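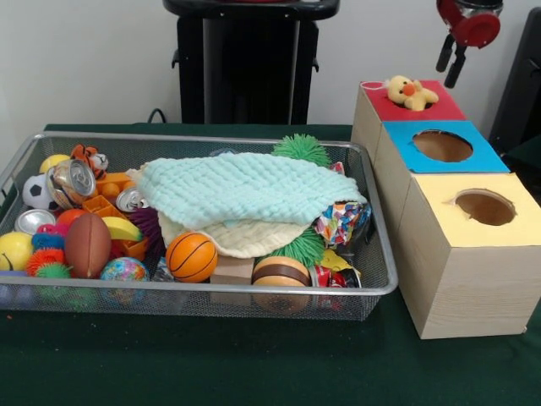 Charito Macaraeg asked after the last report whether the money should go to a second arm before the first one can sort a full basket. The answer is still no, and the budget below reflects that.

Work since November has gone into the sorting job for the Claremari workshop build. The arm has to take items out of a mixed pile and drop them through the holes in the red, blue and yellow box tops. Soft toys and crushed cans need different grip settings, and we are still tuning both. Cloth lying over the pile is the hardest part, as the software tends to treat a fold as an object.

Spending to date is $1760 of the $3000 grant. The largest item was $400 for a replacement wrist motor from Greston. We have set aside $200 for spare finger pads. 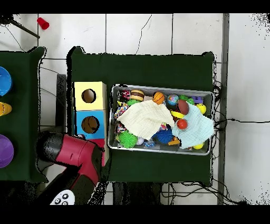
Analyn Dimaculangan

The green tablecloth stays for now. A plain background makes the pile easier to separate in software, and changing it would mean redoing the color settings. Cables still run across the floor on one side of the table and need a proper cover before the workshop opens to other members.

Next steps are a longer run with both cloths left in the pile, then a write-up of the grip settings for the Navarro group. The remaining funds should cover both.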